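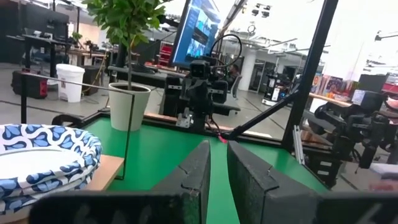
Starting a thread on garlic, as promised. I grow it on an allotment-style plot at Flondaswood and I've been getting the same questions since the harvest came in. I'll go through what I do from August to planting.

1/ Last year's crop was 257 heads, all hardneck, from two beds. This year it was 364 from the same two beds plus a third one, 12 feet long, that used to be squash. Same spacing both years, six inches between cloves.

2/ I pulled everything when the bottom four leaves had gone brown. Go by the leaves. If you wait for the whole plant to die back, the wrappers split in the ground and the heads don't store.

3/ Don't wash it. Shake off the loose dirt and leave the roots on. Mine hangs in bundles of ten in the shed with the door open and a box fan running low. Out of the sun. Three weeks is usually enough, four if it's humid.

4/ It's cured when the neck is tight and dry and the cut stem shows no green. Then trim the roots short and cut the stem an inch above the head.

5/ Sort before you eat any. The biggest heads are next year's seed. I know that's hard. I put back 85 heads this time and they're in a mesh bag with a tag on it so they don't end up in the kitchen.

6/ Anything with a split wrapper or a soft clove goes in a separate basket and gets used first. Anything moldy at the base goes in the trash. I don't compost it.

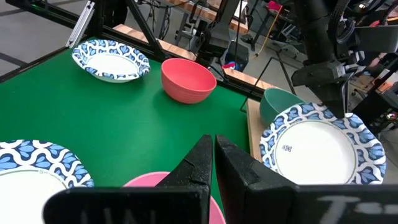
7/ Varieties. I have two. Hania is the one I've grown longest. Large cloves, easy to peel, starts to sprout by February. Ongart is smaller and hotter and I still had firm heads in April. If you only have room for one and you cook a lot, grow Hania. If you want it to last, Ongart.

8/ Both came from the seed swap at Brotside. I've never bought either one from a catalog so I can't tell you who carries them. Sorry, I know several of you asked.

9/ Next job is the beds. Garlic shouldn't go back where garlic or onions just were. I have been bad about this. The two old beds have had garlic two years running and a few heads from the north one had orange spots on the leaves in June, so both are getting beans next summer.

10/ For the new beds: pull the weeds, two inches of compost on top, fork it in. If you have time before frost, sow buckwheat now and chop it down when it flowers. Mine went in last weekend and it's up already.

11/ Planting is the middle of October here. Break the heads apart the same day you plant. Pointed end up, two inches of soil over the tip, water once, then a thick layer of straw. Chopped leaves work too but whole ones mat down and the shoots get stuck under them.

12/ Someone asked about grocery store garlic. You can try it. A lot of it is softneck grown somewhere warm and it did poorly for me, small heads with thin skins. It was fine for greens in spring, though. Plant it close together and cut it like scallions.

13/ Someone else asked about scapes. Cut them when they've made one full curl. I left a row uncut to compare and those heads were noticeably smaller. The scapes keep a couple of weeks in the fridge.

14/ Will add to this when the seed heads get split in October. Onions are a different thread, mine are still in the ground with the tops just starting to flop.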